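ok thread on moving out of the Parklow apartment and the security deposit, bc three people have asked me now

short version: got most of it back. took forever. here's what I'd do again and what I wouldn't

the deposit was 3,000. landlord is Starklow Property, they run half the buildings on that side of town. you get a checklist when you give notice and it is LONG. oven racks, window tracks, inside the dishwasher filter. do the filter. trust me

first letter they sent back said they were keeping 400 for "general cleaning and surface wear." no photos, no receipt, nothing. just a line on a page

so I wrote back same night and asked for an itemized list. that's it, that was the whole email. two sentences. don't write a novel, don't get mad in it (I wrote the mad one first and deleted it)

meanwhile living out of boxes at the new place. kitchen stuff got unpacked first, everything else is still a mystery
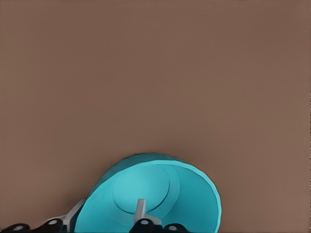
teal bowl, brown table.

ok back to it. they took 7 days to answer and the itemized list was basically the same line but split in 2. "cleaning, kitchen" and "wear, floors." floors!! the floors were scratched when I moved in and I had it on the move-in sheet

THE MOVE-IN SHEET. if you take one thing from this thread. mine was folded up inside a cookbook and I almost tossed it. fill it out like you're being paid by the word. every scuff. every chip. that one blind that doesn't go all the way down

sent them a scan with the floor part circled. no other comment

also I used Okonkwo Cleaning for the last day and kept the receipt, so the kitchen charge was silly too. not cheap but they did the oven and I didnt have to
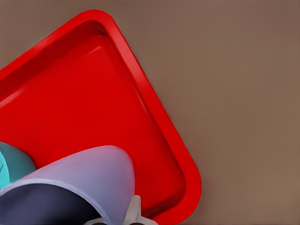

then nothing for a while. called, got voicemail. called again, got a guy who said it was "with accounting." wrote down the time of the call every time, on the back of an envelope, very official

check finally came. they dropped the floors charge completley and kept a little bit for a missing mailbox key. which, fair. I did lose the key. it was gone by June

someone asked if I used one of those deposit apps. looked at Justex for maybe five minutes, they wanted a cut and I figured I could send my own emails

other stuff: give them your new address in writing. take video of every room, open the closets, run the taps. return keys in person and get somebody to sign for them

and check your own state's rules on the deadline, they're all different and I only know mine

ok going to go find my can opener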